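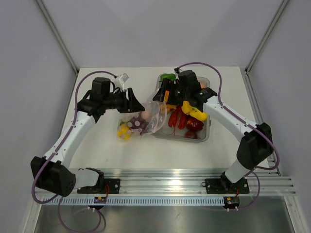
Lejla Bošković asked whether the Clurley has to warm up again after every bag, or only at the start of a session. Only at the start. The seal bar holds its heat as long as the lid is used at least once every five minutes. After that it goes into standby and the lamp turns amber.

## 4. Sealing dry goods

This section covers flour, rice, beans, oats, and similar foods in plain clear bags. For coffee, see section 5. For anything moist, see section 6.

### 4.1 Before you start

1. Set the sealer on a flat surface with the hinge facing away from you. Leave a hand's width of free space behind it.
2. Check that the drip tray is pushed all the way in. The lid will not latch over a loose tray.
3. Plug in the cord and press **Power**. The lamp blinks amber, then turns solid green.
4. Wipe the gray gasket with a dry cloth. Do not use soap or oil on it.

**Note:** On the first use, the bar may give off a faint smell. Run two empty cycles with the lid closed and the window open.

### 4.2 Filling the bag

1. Fold the top of the bag outward to make a cuff, so the inside edge stays clean.
2. Pour in the food. Stop 3 inches below the top.
3. Unfold the cuff and press out as much air as you can by hand.
4. Wipe the inside of the opening if any powder has stuck to it.

Fine flour gets pulled toward the pump. Lay a strip of paper towel across the flour inside the bag, below the seal line, and leave it there.

### 4.3 Making the seal

1. Lay the opening flat across the bar, past the raised line. Smooth out any wrinkles.
2. Lower the lid and press both corners until they click.
3. Turn the dial to the setting for your bag:
 - Husero thin: **2**
 - Husero ribbed: **3**
 - Other brands: start at 2 and test on an empty bag
4. Press **Seal**. The display counts up from 0. When it passes 98 the pump stops and the bar heats.
5. Wait for the tone, then lift the lid.
6. Let the bag lie still for some 5 seconds before you move it.

**CAUTION:** The bar stays hot after the tone. Keep fingers and cords away from it, and do not reach under the lid to straighten a bag.

### 4.4 Checking the seal

Look for an even band from one side to the other. A white or cloudy patch means the bar was too cool. A rippled or thin patch means it was too hot. Change the dial by one setting, cut off the old seal, and make a new one.

If the bag has gone slack by the next morning, check the bottom corners first. Long-grain rice and dry pasta can poke small holes there. Use a ribbed bag, or put one bag inside another.

### 4.5 Shutting down

1. Press **Power** and unplug the cord.
2. Leave the lid up until the bar is cool.
3. Empty the drip tray and wipe it dry.
4. Store the sealer with the lid closed but not latched. A latched lid flattens the gasket.

Replacement gaskets are listed in section 9.

*Revised January 4, 2026. Corrections to Afiq Liem.*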